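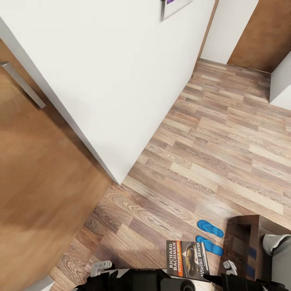 Recording your first pick-up-a-book demos in simulation

Last updated October 2, 2021

If you've got the simulator running and your two arms respond to the controllers, you're ready for the fun part. By the end of this page you'll have a small batch of teleoperated episodes that a policy can learn from, and you'll know which ones to throw away. I still get a kick out of this every time – you move your hands, the arms follow, and every second of it becomes training data!

I'm using the hallway apartment from the Stirkell scene pack and the Brurken recorder, but most of this carries over to other setups.

What you need

A two-arm robot loaded in the scene
A teleop device for each hand
The recorder, with a head view and a wrist view switched on
Plenty of disk space

Step 1. Pick a task you can say in one sentence

"Pick up the book from the floor" is a great first task. It has a clear start and a clear end, and you can tell at a glance whether you did it. "Tidy the hallway" sounds more exciting, but you'll decide halfway through that the flip-flops count too, and then your episodes stop agreeing with each other. Write the sentence into the task field before you record anything and leave it alone for the whole batch.

Step 2. Set up the start

Park the robot where both grippers show up at the bottom of the head view and the book is clearly in sight. Leave the other household stuff where it is. A policy that has only ever seen a book on a bare floor gets very confused by a pair of shoes.

Between episodes, nudge things. Turn the book a little, slide it closer to the wall, back the base up a bit. I keep the reset script's random offset small for the first batch and open it up later. Save the seed with every episode (the recorder has a checkbox for it, off by default, grr).

Step 3. Do a dry run

Go through the whole motion twice without recording. You're looking for the spot where the arm runs out of reach or the elbow wants to flip. If you find one, move the base and try again. Eleri Bevan taught me to say the motion out loud while practicing: over, down, close, lift. It feels silly and it works.

Step 4. Record

Hit record, wait a beat, then move. Keep your speed even. New operators tend to race to the object and then hover over it forever, and the policy will happily learn the hovering.

Come in with the fingers already open. A book flat on the floor is tough because there's hardly any edge to grab, so aim for the spine side and let one finger slide along the floor. A book standing against a wall is friendlier, but watch your wrist angle or you'll push the cover into the wall and the physics will get bouncy.

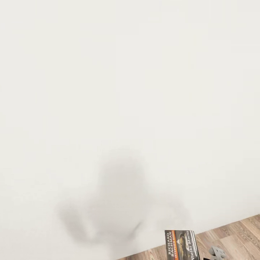 Keep an eye on both views as you close in. When the gripper gets very near a camera it turns into a big gray smudge, and it can hide exactly the contact you care about. A second or two of that is fine. If it lasts through the whole grasp, swing the elbow out and do the take over.

After the lift, hold still for 2 seconds before you stop the recording. That gives the policy a clean finish to aim for.

Step 5. Sort while it's fresh

Play each episode back right after you record it and tag it good, messy or fail. Messy means you got the book but fumbled first. Keep those! Hamidreza Najafi trained one of our early policies on perfect takes only, and it had no idea what to do after a missed grasp. Adding the fumbles back in helped a lot.

Fails go in their own folder. Don't delete them, you may want them for a success detector later.

Step 6. Check the batch

Start with 12 good episodes and run the checker. It looks for dropped frames, arms that never moved and task text that doesn't match. Fix those before you record more, or you'll be fixing them in every file.

Then scrub through the first frame of every episode in a row. If they all look identical, go back to Step 2 and shake things up.

Common snags

Gripper closes late in playback: your controller and camera streams are out of sync. Restart the recorder first, then the sim.

Book sinks into the floor: lower the physics step and reload the scene.

Export stops with a name error: take the spaces out of the task folder name and run it again.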